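Asunto: Re: [teleop] Demostraciones a mano frente a control remoto, ¿con cuál os quedáis?

Hola a todos:
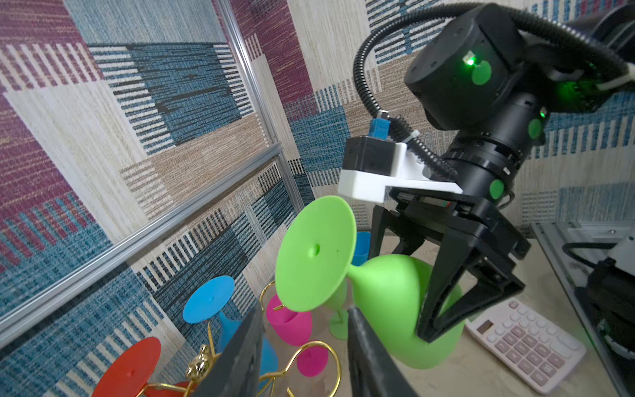 Contesto tarde y por partes, que el mensaje de Cosmin tenía más preguntas que mi último formulario de Hacienda.

Cosmin Munteanu escribió:
> Estamos preparando la segunda tanda de demostraciones para la tarea de
> las copas y el soporte (dos brazos, el mismo montaje de mesa que
> el vuestro). En Tavodia defienden mover los brazos a mano porque el
> operador «siente» el contacto. Yo vengo del control remoto con brazos
> maestros y no lo veo tan claro. ¿Cuántas demostraciones tirasteis
> a la basura en la primera tanda? ¿Y qué hacéis con las pausas?
> ¿Las recortáis o las dejáis?
>
> Otra duda: ¿merece la pena usar copas de silicona? Aquí hay quien
> dice que es hacer trampa.

Lo de la trampa primero. Sí, es hacer trampa, y la recomiendo. Con cristal habríamos aprendido mucho sobre escobas. La silicona cede un poco cuando la pinza aprieta de más, y el operador novato aprieta de más siempre. Lo malo es que se acostumbra. Si luego queréis pasar a algo rígido, guardad desde el principio la apertura de la pinza y no solo la orden de abrir o cerrar. Nosotros guardamos la orden. Ya os imagináis el mes de marzo que pasamos.

Sobre mano contra mando: empezamos a mano, igual que los de Tavodia, y es verdad que el contacto se nota. También se notan los antebrazos del operador, que acaban delante de todas las cámaras externas. La de la muñeca se salva casi siempre, pero la política aprendió a esperar a que apareciera una manga azul antes de bajar hacia el soporte. Muy educada. Quitamos la manga y se quedó quieta encima de la mesa, como quien espera al camarero.

Además, con dos brazos lo de guiar a mano es un baile para el que hacen falta dos personas que se lleven bien. En Rodton dicen que lo hace una sola. Me gustaría conocerla.

Con los brazos maestros la cosa mejora: manos fuera del plano, movimientos más parecidos a los que luego ejecuta el robot y ninguna discusión sobre quién empujó a quién. A cambio se pierde el tacto, y se pierde justo donde más falta hace, al meter la copa en el alambre. El operador tantea, retrocede, gira la muñeca, vuelve a tantear. Amitz probó a poner vibración en el mando y la gente la confundía con un fallo del motor, así que la apagaron.

Cifras, que es lo que pedías. De las primeras 300 demostraciones descartamos 58, casi todas por la misma razón: la copa iba tumbada en la pinza y el operador intentaba enderezarla a última hora, ya encima del soporte. Ahora la norma es orientarla lejos de las demás y entrar después. Si hay que corregir dentro, se abre, se sale y se repite. Queda feo en la grabación pero la política lo agradece.

Las pausas las dejamos si duran menos de un segundo y recortamos el resto, salvo las que van antes de soltar. Esas no las toquéis. Las quitamos una vez con un script muy elegante y el robot empezó a soltar las copas de camino, con una seguridad pasmosa – la misma que tenía yo al escribir el script.

Un par de cosas sueltas:

Los operadores se aprenden el orden. Si todos empiezan por la misma copa, el modelo también, y cuando esa no está busca otra con muy poca convicción. Sortead el color antes de cada episodio y apuntadlo.

Lo que haya por la mesa, dejadlo, pero movedlo de sitio entre sesiones. Una mesa impecable da unos resultados estupendos hasta que alguien apoya un bolígrafo.

Si os interesa, puedo pasar el formato de anotación que usamos con Aoki. Es un CSV con una columna llamada «notas2» cuyo origen se ha perdido, pero se deja leer. Cosmin, dime también a qué frecuencia grabáis vosotros, porque si no coincide habrá que remuestrear antes de mezclar nada.

Saludos,
Iria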